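Cleaning a phone and its case

Switch the phone off and unplug it before you start. Take the case off if it comes off easily. Hard plastic cases can be flexed at one corner first, usually the one beside the camera.

Wipe the screen with a dry microfibre cloth. For greasy marks, dampen one corner of the cloth with water and go over the glass again, keeping away from the charging port. Paper towel leaves lint and can scratch older coatings. 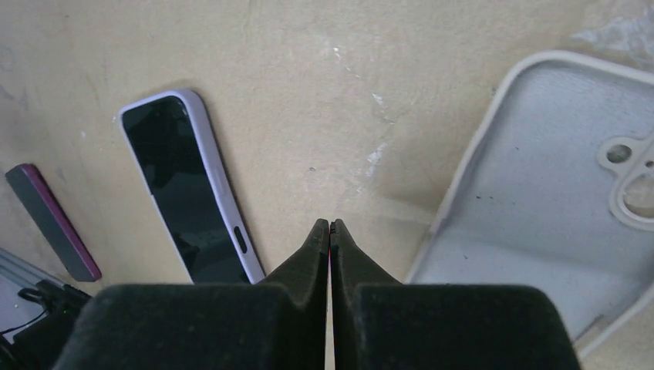
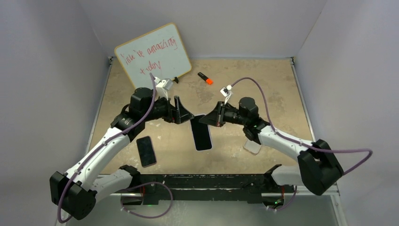
Phones on the work surface, screens dark.

Silicone cases can be washed in lukewarm water with a drop of dish soap. Use an old toothbrush around the button cut-outs. Leave the case on a rack for 3 hours and check the inside corners before putting it back on.

Leather is different. Wipe it with a barely damp cloth and let it dry away from the heater.

Lint in the charging port comes out with a wooden toothpick. Work gently along the back wall and don't use a pin.

Vilja Juntunen wrote in to say baking soda paste lifts ink from pale silicone. Test it on the inside first. Yellowing won't come out.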